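Left and right gripper tracks drift apart after replay alignment

Posted in Skuvow Help > Perception and Tracking
21 December 2020

Eylül Demirtaş

I have a two-handed recording setup with hand-held grippers and a head camera. Each gripper carries a marker plate on top. The head camera gives me a plate pose per gripper, the grippers log their own jaw opening over cable, and everything goes through the Pluster aligner before I export to Skuvow for policy training.

Per-hand tracks look fine. The problem is the relative pose between the two. When I replay an episode, the left and right tool frames start out consistent and then separate slowly, up to 20 mm by the end. If I replay either hand alone against the head camera, the error stays small the whole way through.

The task is a tabletop pick and place with a small plush toy and a bowl on a stand. Both hands are often low over the table with the plates at quite different angles. 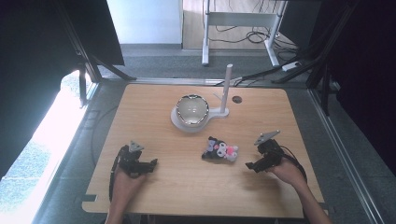
Volkan Aydoğan asked on the chat channel whether I was solving both plates in one optimization or separately. Separately. Each plate gets its own pose solve, then its own smoother, and the two are only brought together at export. Config:

tracker.mode = independent
tracker.smoother = fixed_lag
tracker.lag_frames = 5
align.clock = per_device
align.reference = head

Things I have already tried: recalibrating the head camera intrinsics, remeasuring the plate-to-jaw transform on both grippers, and turning the smoother off. The last one makes the tracks noisier but the separation is the same. Episode 604 shows it most clearly if anyone wants to load it from the shared bucket.

Is this a calibration error I am not seeing, or is the aligner doing it?

Vanderleia Macedo
Accepted

It is the aligner. Look at align.clock = per_device. With that setting Pluster fits an offset and a rate for each device stream independently. Both fits are good enough on their own, so each hand passes the per-hand check. The residual rate errors can have opposite signs, though, and then the time difference between hands grows linearly with episode length. At normal hand speed that shows up as a slowly growing position error between the tool frames. Your smoother test fits this. A smoother cannot remove a timing error that went in ahead of it.

To confirm, plot the relative translation error against hand speed. If it is timing, the error drops to near zero whenever both hands are still, even late in the episode. If it is calibration, it stays.

To fix it:

align.clock = shared
align.rate_prior = tight
align.export_residuals = true

Shared mode estimates one rate for the host and one constant offset per device. It requires that both grippers are stamped by the same host. If yours go to two machines, you need to sync those first and no setting in Pluster will help.

Delete the cached alignment before rerunning. The cache key does not include align.clock, so you will get the old result back with no warning. There has been an open ticket on this since April.

Also check the order of operations at export. Relative pose should be computed from the two plate poses in the same camera image, before any interpolation to the control rate. Interpolating each hand first and subtracting afterward adds a second, smaller error that looks much the same.

Cengiz Sönmez

I had something like this and it was the plates. When a plate is steeply tilted to the camera, the planar pose solve has two solutions and picks the wrong one now and then. Try the Toprak solver, it keeps both hypotheses and chooses by continuity. Worked for me.

Vanderleia Macedo

Ambiguity flips give jumps in orientation, usually over one or a few frames. They do not give a smooth separation that grows with time. The Toprak solver is worth enabling anyway for tilted plates, but change one thing per run or the comparison is useless.

Eylül Demirtaş

Plotted it against speed. The error collapses whenever both hands stop, including at the end of 604. Both grippers are on one host, so I switched to shared, cleared the cache and reran. Relative error is now at most 3 mm with no trend over the episode. The export script was also interpolating before subtracting. I have moved that step and am rerunning the full set now.

Priya Mercado

Same symptom with the Clukell driver here. For that one, host stamping is off by default and shared mode falls back to per_device without raising an error. Set driver.stamp = host and check the log line "clock model: shared" before trusting the output.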